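In defence of the bare table

By Yara Hourani

190 shares | 5 comments

Every shared room I've worked in has one good table, and every one of them gets buried. Mugs, mail, someone's toque in October. Then we complain there's nowhere to put anything down.

My rule - one thing on it at a time. A box. Deal with the box, then the next thing.

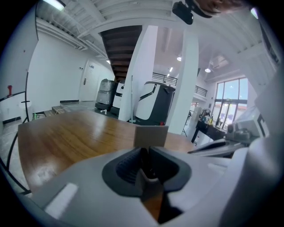

One small cardboard box, on the table.

Noura Chidiac thinks I'm a crank. She says a table is for using, and a clear one is just showing off. Fair enough. But look at the floors in these places - cables, a bottle by the whiteboard, bits of white plastic. Stuff lands wherever it's let go of. A table at least gets looked at. 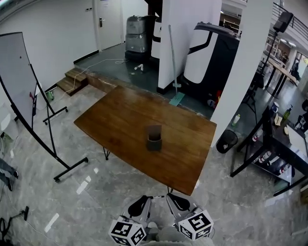

And don't sell me a storage system. We priced one from Brollex, $2,259 before tax, all drawers and little labels. Drawers are where things go to be forgoten. I'd spend 50 bucks on wood polish and be done.

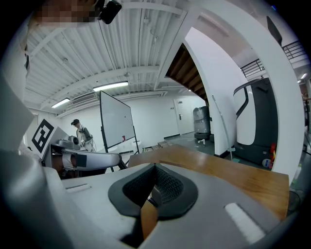 Whiteboards are the other half of it. Park them off to the side, on their wheels, so the middle of the room stays the table's. Wipe it at four, go home. Noura can keep her mugs at her own desk.

5 comments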